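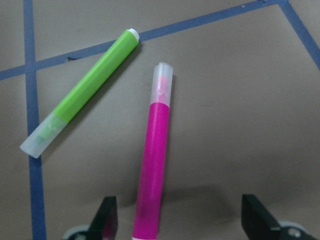

I keep getting asked whether the two-arm kits are "there yet," mostly by people who run small shops and have seen one good video. The pitch this July comes from Trikby, whose Salian bench package promises a tabletop pair of arms that will learn your job by being shown it. You do the task by hand through the controls, the software soaks it up, and by Friday the arms are doing it without you. I'm paraphrasing the brochure, but only a little.

I don't think they are lying. I think they are selling the easy half of the work and letting the buyer find out about the other half.

Take the job that shows up in nearly every one of these pitches: markers on a table, a cup, put the markers in the cup. It looks like a fair stand-in for real work. The things are light, they roll, they lie at any old angle, and a four-year-old can do it. If the arms can manage that, the thinking goes, they can manage your fittings, your vials, your little bags of screws.

But look at how much has been decided before the arms do anything. The markers are bright and the table is plain. Every marker has open space on both sides for a gripper finger to come down into. The cup is upright with its mouth open. My parts don't arrive like that, and I doubt yours do. They arrive in a bin, on top of each other, in the same dull gray as the bin.
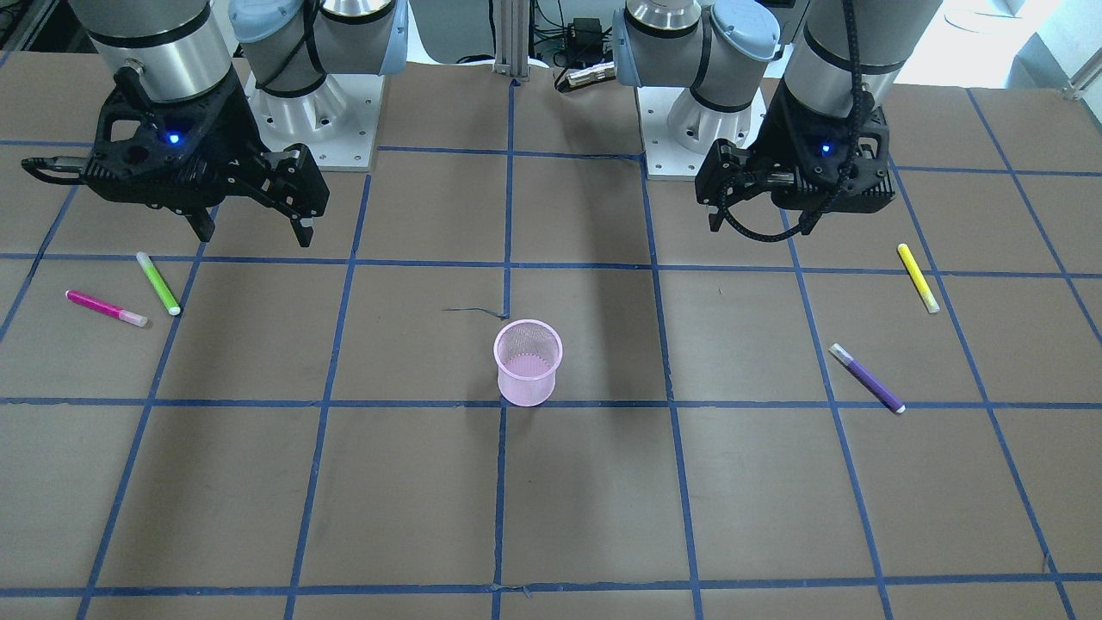
*The marker-and-cup job on a two-arm bench: cardboard-colored surface, blue tape grid, cup near the middle.*

Then there's the tape. I have come to believe you can judge a kit by its tape. A grid on the bench is a sensible thing to have when you want to put objects back in known spots, and I'd use one myself. It also tells you that a person is going to be standing there putting objects back in known spots. When Trikby quotes a number of practice runs, ask who resets the table between them. The answer is you, or someone you pay.

Shona Mudgway, who handles purchasing for a packing outfit in Atcombe, put it to the sales rep more politely than I would have. She asked what happened at run 500 if the cup was swapped for a taller one. He said the customer would "extend the demonstration set." She wrote that down and asked what it cost. He said he'd get back to her. As of this writing he hasn't.

The price is the part I find hardest to swallow. Salian support is 695 a month, on top of the hardware, and the contract describes it as covering "up to 100 guided demonstrations." Guided means somebody from the company is on a call while your own employee works the arms. So you pay your person's wage, you pay the fee, and you end up with a model that Trikby hosts. I read the section on what happens to it if you cancel. I read it twice and still couldn't tell you.

The rival package, Ernora, is cheaper and comes with less hand-holding. It has the same hole in it. Neither company publishes a failure rate on objects the customer picked. Both publish one on objects they picked themselves, and I'd like to see those numbers left out of the conversation until the other ones turn up.

I'll give the other side its due. Two arms are better than one for plenty of jobs, since one can hold while the other works, and I've seen a pair steady a pouch and fill it in a way no single arm could. Teaching by showing beats writing code for anyone who doesn't write code. If I ran a college lab, I'd want a bench like this tomorrow, and I'd be happy to spend a semester moving markers around on it. Research is supposed to be slow and fussy.

A shop floor has a different budget for fussy. If you are thinking about signing, bring a box of your own parts to the demo, the ugly ones included. Tip them out on the table yourself. Don't let anyone straighten them. Ask for twenty tries in a row with no pauses and keep your own tally, and count a drop as a drop even if the rep says the arm would have recovered.

Mudgway has asked Trikby for exactly that. They have offered her a second video.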